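Zesico hand gripper kit: is the pad lining good enough for plastic boxes?

Posted by dendham_bench in Tools and Kits

Hello all. I am thinking to buy the hand-held gripper kit from Zesico for recording tasks at a table. My objects are mostly frosted plastic containers with thin walls. Does the pad hold them well, and how long does it last? 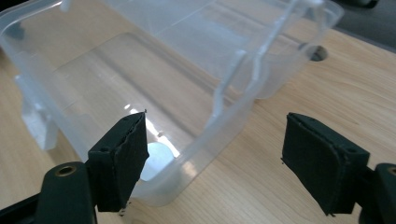 The shop Odutus asks 700 for one set with 2 spare pads. For me this is a lot of money, so I prefer to ask first.

hollis29

We have used this kit since September. The grip on thin plastic is good if you take the wall near a corner. In the middle the wall bends too much. The weak point is the lining. Look at the edges often, and change the pad when it starts to peel.

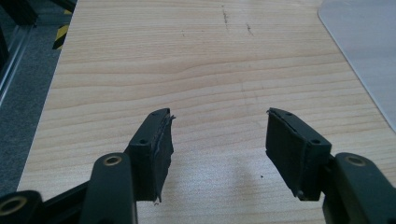

I paid 93 for a bigger pack of pads and I do not regret it. Please clean the old glue away fully before you put the new one.

tablework

Pads are fine. Buy it.

grommet_fan

I would wait for a discount. Also ask Odutus if the screws are included, mine came without.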